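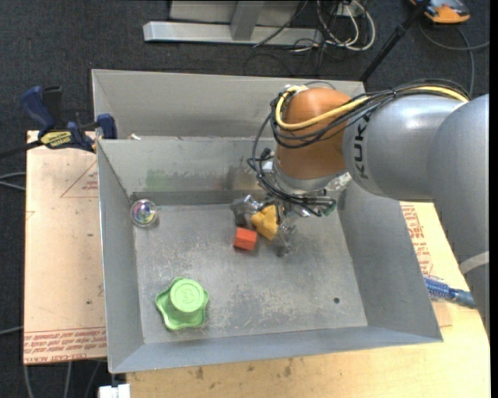 Où range-t-on les petits objets une fois la séance terminée ?
Dans le bac gris en métal, qui reste serré à la plaque d'acrylique beige.

Compte rendu de la réunion de l'atelier Bilard, dimanche

Présents : Lorna MacKinnon (présidence), Leif Kristiansen, Yutong Du, Nattawut Noiphan
Excusé : Darragh Mac Carthaigh

1. Compte rendu précédent
Adopté sans modification.

2. Bac gris
Leif signale que le fond est poussiéreux et rayé, avec une trace verdâtre sur la paroi arrière. Les rayures ne gênent pas. Nettoyage à la brosse bleue, puis au chiffon humide. La brosse se range sur la table, à côté du bac. Les serre-joints bleus restent en place. Yutong demande que l'on ne colle plus rien sur les parois.

3. Petits objets
Le coin en mousse jaune, le cube rouge orangé, la boule transparente irisée et le gobelet vert en étoile marqué 3 sont conservés. Nattawut voudrait garder la boule à part, de peur qu'elle se raye. Lorna préfère un seul endroit pour tout. Décision : on laisse tout ensemble jusqu'en décembre.

4. Achats
Devis de la maison Evik pour des boîtes à couvercle : 139 euros. Devis Brophy : 89 euros, livraison non comprise. Le devis Brophy est retenu. Nattawut passe la commande.

5. Moquette
La moquette gris foncé sera aspirée avant chaque réunion. Leif s'en charge ce mois-ci, Yutong le mois suivant.

6. Divers
La clé de l'armoire Skiltolport manque toujours. Lorna écrit à Darragh.

Séance levée à 18 h 40.
Secrétaire : Yutong Du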